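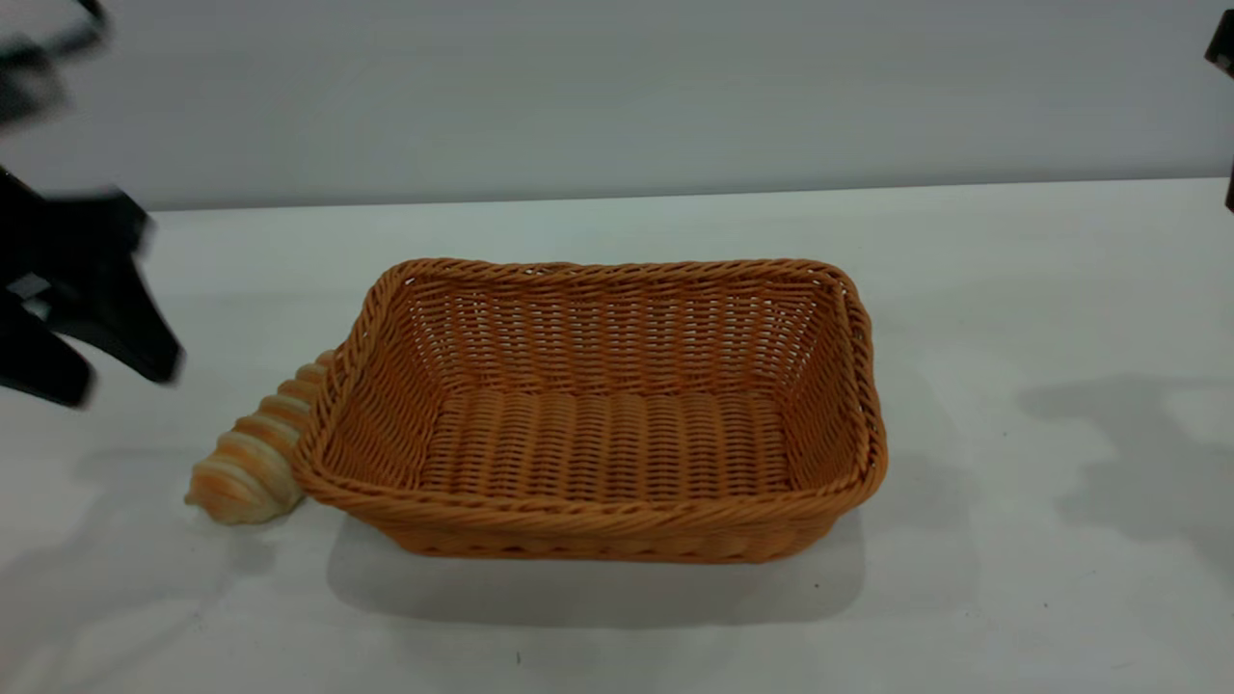

**Abre en diciembre el taller de cestas y conchas de Ovard**

29/11/2019 – Ya hay fecha de inscripción. El taller de mesas de temporada que organiza la tienda Willix en el local de Ovard vuelve en diciembre, y esta vez va de cestas. Cestas y conchas, para ser exactos. Nada de piñas ni de purpurina, avisan desde la tienda, que el año pasado se pasaron tres semanas barriendo.

La base es una cesta rectangular de trenzado sintético, en tono naranja tostado, con el borde grueso retorcido como una cuerda y las paredes que se abren hacia arriba. Al lado, una concha en espiral, crema y beige con franjas anaranjadas. Y ya está. Mesa blanca debajo para que se vea el color. El resto lo pone cada uno: pan, servilletas, mandarinas, lo que haya en casa.

La idea viene de Feda, la feria de menaje de la comarca, donde Willix montó en otoño un puesto con mesas puestas casi sin nada encima. Gustó más de lo previsto. Mucha gente preguntó por las cestas, menos por los manteles, y de ahí el cambio de programa.

**Cómo va a ser**

Serán 6 sesiones, todas por la tarde, en la sala del fondo del local de Ovard. Grupos de 10 personas como mucho. El año pasado se admitió a mas gente y no cabían los abrigos, así que ahora el tope es el tope.

Primera parte, elegir cesta. Parece una tontería pero lleva su rato – la medida de la mesa manda, y casi todo el mundo trae la medida apuntada mal o no la trae. Se ruega traerla. Largo y ancho, en centímetros, de la mesa sin extender.

Segunda parte, colocar. La cesta a lo largo, siguiendo la mesa, y la concha pegada a uno de los lados cortos, con la punta apoyada hacia el borde. Sin centrarla. Luego se prueba con otras piezas, se quita, se vuelve a poner. También se verá cómo forrar el fondo con tela para servir pan, que con el trenzado se cuelan las migas y acaban todas en el mantel.

Tercera parte, limpieza y guardado. La fibra sintética se limpia con un paño húmedo y jabón suave, y un cepillo de dientes viejo para los rincones del borde. Secar boca abajo. No guardar con peso encima, las esquinas se deforman y luego no hay quien las enderece. Las de mimbre natural llevan otro cuidado y se explicarán aparte, si alguien trae una.

**Precio y material**

La inscripción cuesta 1000 puntos de la tarjeta de cliente de Willix, o bien su equivalente en caja para quien no tenga tarjeta. Incluye la cesta, que se la lleva uno a casa, y el préstamo de las conchas durante la sesión. Las conchas no se regalan. Se pueden comprar a la salida, hasta fin de existencias.

No hace falta experiencia. Tampoco edad mínima, aunque los menores tendrán que venir con un adulto, y cada adulto y cada niño cuentan como plaza.

Las telas para forrar las pone Pylypenko, el taller de costura de la misma calle, que cede retales de algodón y lino. Quien quiera un forro a medida puede encargarlo allí directamente – eso va aparte y no entra en la inscripción. Plazo de entrega, antes de las fiestas si se encarga en la primera semana de diciembre. Después, sin compromiso.

**Inscripciones**

En el mostrador de Willix, en horario de tienda, o por teléfono. Por correo no, el año pasado se perdieron varias. Hay que dar nombre, sesión preferida y una segunda opción por si la primera está llena. Las plazas se dan por orden de llegada y no se guardan sin pagar.

Si alguien se apunta y luego no puede ir, que avise el día antes. Se le cambia de sesión si queda hueco. Si no queda, se devuelven los puntos pero la cesta no se entrega.

**Muestra en el escaparate**

Al acabar las sesiones, los participantes que quieran podrán dejar su montaje unos dias en el escaparate de Ovard. Caben seis mesas pequeñas, una por grupo, de modo que cada grupo elegirá la suya. Sin premio ni votación. Se retiran antes de Nochebuena y cada uno recoge lo suyo, lo que quede sin recoger se guarda en el almacén hasta enero.

La puerta de la sala del fondo está en el lateral, no por la tienda. Hay un escalón. Quien venga con carrito o silla de ruedas puede entrar por la puerta principal, avisando antes en el mostrador para que despejen el pasillo.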